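Simulation notes, robotics club, 21/03/2026

The control box task is in better shape than it was in February. Most of that comes from fixing the contact settings, which I had been putting off. Liam Naylor rewrote the reset code at the same time, so I can't say exactly how much of the gain belongs to each change.

The setup is the same one we used for the Tratska entry. One arm, one parallel gripper, one box with a joystick, a toggle, a lever and a set of push buttons. An episode names a single control and the policy gets 300 steps to operate it. Touching a different control first ends the episode with a score of zero. I argued against that rule and lost. 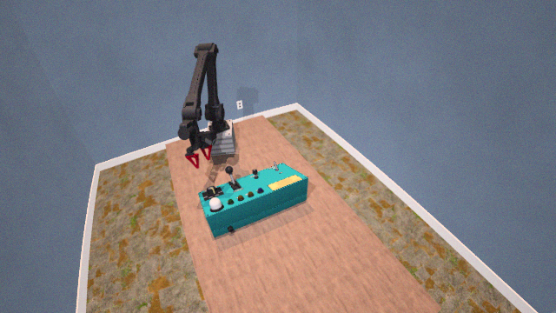

The old policy, Sallov, was trained on 2,616 episodes. The new one, Andow, has 3,129. The extra episodes all go to the joystick and the small buttons, where Sallov did badly. It would come down between two neighboring buttons and press whichever one the finger slid onto. Andow still does this when the box is turned far from square with the base, but less often.

Two things cost me a week. The joint limits in the arm file were in degrees and the loader expected radians. Then the joystick spring was so stiff that the fingers slipped off the knob before the shaft moved. I cut the stiffness by a factor of 8 and the slipping stopped. The value is now in the config file with a comment, so please don't tune it by hand in the viewer.

Still open: the lever has no damping, and the random box angle is drawn once per batch when it should be drawn once per episode. Liam has the second one. I'll take the lever after the Carrasco deadline.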